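Lists > Vulwood Housekeeping > Robots and our hours
4 replies | 1,187 views

Rónán Egan wrote:
> Do any of you know what the gripper trials mean for our shifts? I heard Plulthorpe went down to 4 people on rooms.

Hi Rónán and everyone,

I've been on the trials since January, so I can tell you what I know! Nobody on my team has lost hours so far. What's changed is the work - I used to do a whole room start to finish, and now I spend half my shift with a gripper in my hand, folding and picking up blankets the slow way so Cisico can teach their machine. 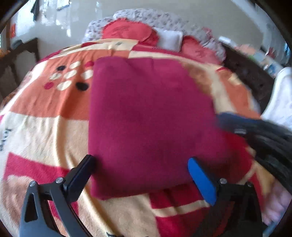

Fleece is the worst, by the way. It's thick and it never folds quite even, and squeezing that handle for 20 minutes makes my thumb ache (I asked for breaks, and we got them).

What bugs me is the pay. We're teaching the thing and still on the room rate. Berisha's crew asked for a trainer rate and got an answer in six days, so maybe we should ask too?

Marking up the rota now, write me if you want in.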